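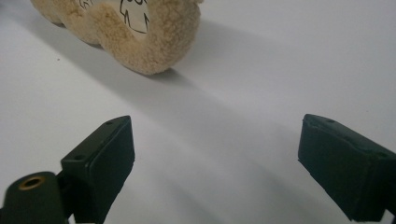 According to Liudmyla Kushnir the fleece always goes on last, and anyone who covers the ring before the backing is cut will be unpicking it by Saturday. Kevin Hegarty disagreed in the same newsletter. Both methods are in use.

Plush frame (also fleece frame, teddy frame, in Emumcombe "woolly"). A soft surround for a small picture, drawing or card, made from a padded ring covered in curly pile fabric. Usually stood or laid on a table, shelf or bedside unit. Beige and camel are the usual colours, white and grey less so.

Construction
Core of card, foam or stuffed tube. Cover of teddy fabric, imitation sheepskin or, rarely, real sheepskin. The cover is sewn on the inner edge first, then pulled round and closed at the back. Pile should run outwards from the opening, otherwise the tufts fall over the picture. Some makers trim the inner edge with small scissors, some dont bother.

Shapes
Plain ring most common. Also lobed forms (two or more rounded parts, for a cloud, flower or bear's head), with one opening or several. Lobed frames use more fabric and are harder to turn neatly at the joins.

Insert
Paper or thin card. Line drawings in black on white are popular, as the thick rim hides the outer part of any picture and simple outlines cope better with that. Photographs need a wide margin. Glass is not normally used. Nandetti sold a version with a clear plastic sheet, since dropped.

History
Home-made examples are older than the shop ones but poorly recorded. Nandetti, a soft furnishings firm in Gutholm, brought out its first in 2000 in 9 colours. The Crăciun pattern sheet followed, 17 shapes, still copied and passed round. Myung-ja Hyun's pattern for a ring with a removeable cover is later and is the one most classes now teach.

Care
Dust collects at the base of the pile. Shake outdoors, then brush with a soft dry brush. Take the insert out before any washing. Cool hand wash for covers that come off, dry flat, never on a radiator. Fixed covers: damp cloth only. Flattened curls can be teased up with fingers.

See also
Padded frame; Rag wreath; Sheepskin, imitation; Table decorations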